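Trollach
Search this site Type and press Enter

Two arms, one disc: notes on teleoperating the tabletop pair

Dec 2, 2025 | by Charalambos Deligiannis

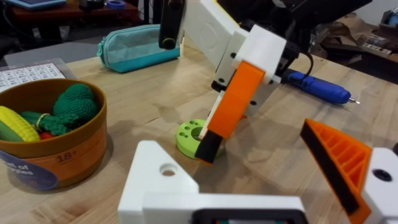 Wrist camera view, with the second arm's orange finger over the green foam disc.

The current task is short. One arm goes to the disc, closes on the rim, lifts, and sets it down again on bare wood. I drive it from a leader arm clamped to the next desk, and joint positions are logged alongside the video.

I have 49 usable demonstrations so far. Another 10 were thrown out, mostly for hesitation. If I stop above the rim to think, the pause goes into the data, and the trained policy learns to stop there too. I now rehearse each approach once with logging off.

The disc is harder than the toy vegetables. It lies flat, so the lower jaw has very little to get under, and a grip on the ring of small holes deforms the foam. Coming in at the right edge with the finger tilted gives the most repeatable grasp. The rubber pads help. Bare printed plastic slid off in most of my March attempts.

Camera placement took longer than the driving did. With the view from the wrist, the gripper fills the bottom of the picture, and I lose sight of the far rim during the last centimeter or two. I tried raising the mount and lost the contact point instead, so it went back down.

Training ran for 1740 steps on the first set before the loss flattened. That policy reaches the disc and closes early. I suspect my own timing, as I tend to start squeezing while the arm is still descending. The next set will separate the two motions, with new start positions for the disc.

Recent posts
Leader arm calibration, second attempt
Stevwood clamp review
Printing fingers in flexible filament
Logging joint positions on the Nurkholm board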